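# Clanesel drawing paper, 127 sheets

Magdy El Sherbiny has been cutting this paper for the Desholm shop for years, and he still can't tell you why a pad has 127 sheets. The guillotine likes it, apparently. We gave up asking and printed the number on the cover.

It's a heavy cotton sheet with a slight tooth, made for ink, charcoal and the sort of pencil drawing that gets rubbed out a lot. Souad Badawi did her whole Nikine series on it, forty-odd studies of tiled doorways, and returned only one pad, which she had left in the rain.
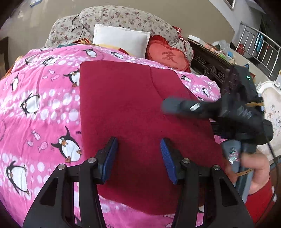
*Crimson cloth on the penguin duvet.*

**Sizes**

- Small, fits a coat pocket if the coat is generous
- Medium, the one everybody buys
- Large, 50 × 40 cm, the one everybody means to use

**Colours**

White, cream, and a grey that Samah Shawky calls "Tuesday". The label says Stone.

Watercolour is possible. Keep the washes light and tape down all four sides, or you'll own a shallow bowl. 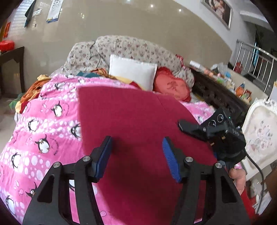
Pads are glued along the short edge, and sheets come away cleanly if you pull slowly. Pull quickly and you get a deckle edge, for which other makers charge extra.

Order 3 or more and postage is on us. The large size is out of stock until September, when Magdy gets his blade back.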